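Filed under: Workshop & Yard > Vehicle Checks > Comments open

Pre-trip check, club wagon and trailer, Mestport to Pladville run

Done 6th July, before breakfast, in a hurry. Same sheet as April with a few lines added. Tick means ok, F means fix before we go, W means watch it.

TYRES
Front left - tick. Pressure fine cold.
Front right - W. Wear on the outer edge, worse than April. Alignment? Book it in after the trip.
Rears - tick both.
Spare - F. Was flat as. Pumped it up, check again tonight, if it's dropped it goes to the tyre shop.
Wheel nuts - tick, all torqued. Trailer ones too.

BRAKES
Pedal - firm, tick.
Fluid - between the marks, colour a bit dark. W.
Front pads - 4 mm left. Will do the trip. Won't do another one after it.
Handbrake - F. Holds on the flat, creeps on the driveway. Needs adjusting up, two clicks at least.
Noise from rear when reversing, only sometimes. Couldn't make it do it this morning of course.

LIGHTS
Low beam, high beam - tick
Indicators - tick, but left rear is flashing quick with the trailer pluged in. Probly the earth again. Cleaned the plug, better, not perfect.
Brake lights - tick, third one up high is dim
Reverse - tick
Trailer number plate light - F, dead. Got a globe in the glovebox, will swap it.
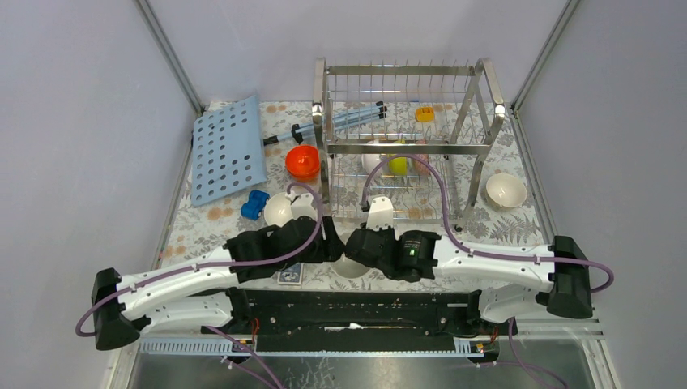

Cremilda Coutinho: don't leave the trailer plug at "better, not perfect". Same fault on the Pladville run in April and we lost the left indicator completely once it got dark. Run a new earth to the drawbar, clean metal, ring terminal. Also did you check the breakaway cable, it's not on the list??

Right, fair. Breakaway cable added below. New earth going on this arvo.

UNDER THE BONNET
Oil - just under full, tick. Don't top up, it blows out the extra anyway.
Coolant - tick. Cap seal looks tired, W.
Belts - tick
Battery - 12 volts and a bit at rest, bit low for something that was on the charger overnight. F. Get it load tested at the Oyelaran Road place, they do it while you wait.
Terminals - bit of green fluff on the positive, brushed off and greased
Washer bottle - empty. Filled.
Air filter - knocked the dust out. New one next service.

TOWING
Ball and hitch - tick, greased
Safety chains - tick, both, shackles rated and done up
Breakaway cable - added. Bit frayed at the clip end. F, replace it.
Jockey wheel - W, clamp slips if you don't do it up with a bar
Loaded weight on the public weighbridge - 1,590 kg for the trailer, gear on, no water in the tank. Under the plate but not by heaps. So no extra jerry cans on the trailer please, they go in the wagon or they don't go.
Tie downs - two of the old orange straps are furry at the edges. Binned.

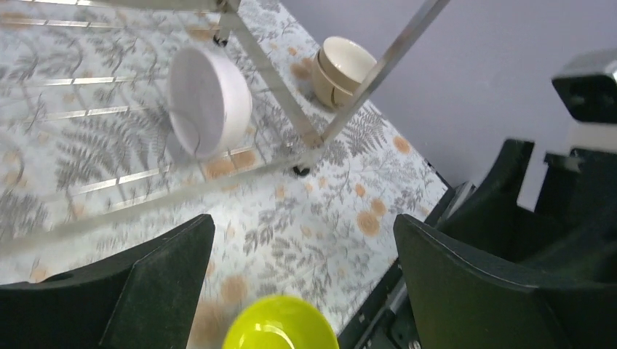

Ball weight still wants sorting. Too much gear up the front last time and the back of the wagon sat right down, headlights in the trees the whole way. Heavy boxes go over the axle this time. Whoever loads, please read this bit.

INSIDE
Seatbelts - tick all, rear middle is slow to retract
Horn - tick
Wipers - F. Driver's side smears. New pair, cheap.
Demister - tick, smells
Extinguisher - gauge in the green, bracket loose, screwed back down
First aid kit - tick, out of bandaids again
Sitier sticker on the dash peeling, don't care

STILL TO DO
Handbrake
Trailer earth and plate globe
Breakaway cable
Battery test
Wipers
Spare, recheck pressure tonight

Coutinho has the torque wrench if anyone needs it. Wheel nuts get done again at the Mestport servo once we've got a few k's on them, everyone else's car too.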